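Oval kart setup: car pushes on entry, loose off the corner

Posted in Chassis and Handling, 2 March 2023

Lolleo
I run a 4-cycle kart on a flat dirt oval. Since the January practice day it pushes on entry, then snaps loose once I pick up the throttle. Cross is where I had it last season. Stagger has not changed. Tires are the same compound with nearly 100 laps on them. I added lead behind the seat to make minimum weight.

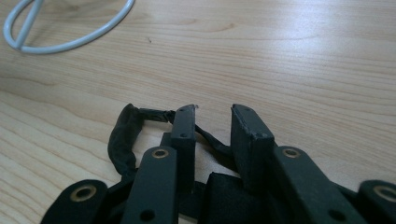 Should I take cross out first or move the lead? I would like to change one thing at a time.

Henk Dekker
Move the lead first. Weight high behind the seat raises rear percentage and the center of gravity together, and both show up as a loose exit. Put it low on the left side, then scale the kart with you in it, in full gear, fuel at race level. Write down all four corners before you touch cross. 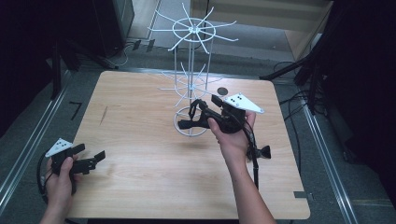 Front stagger matters more on entry than most people allow for. Check it cold with a tape at the tread centerline, then again straight off the track. I keep a top-view sketch of the kart in my notebook and mark every change on it. My first ones had so many arrows that they looked like that white rack, spokes pointing every way from the hub, and I could not read them a week later. Use one sheet per session.

After the lead is moved, go in this order:

1. Reset toe and confirm the spindles are not bent.

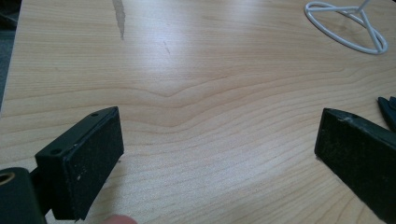 2. Run 4 laps, come in, and take tire temperatures across the tread.

3. If it still pushes on entry, reduce cross in small steps and rescale each time.

Bustberg
Had the same thing, it was the tires. Put new ones on.

Nirneo
Check the rear axle bearings too. Mine was dragging on the right side and I chased setup for 2 race nights before I spun it by hand.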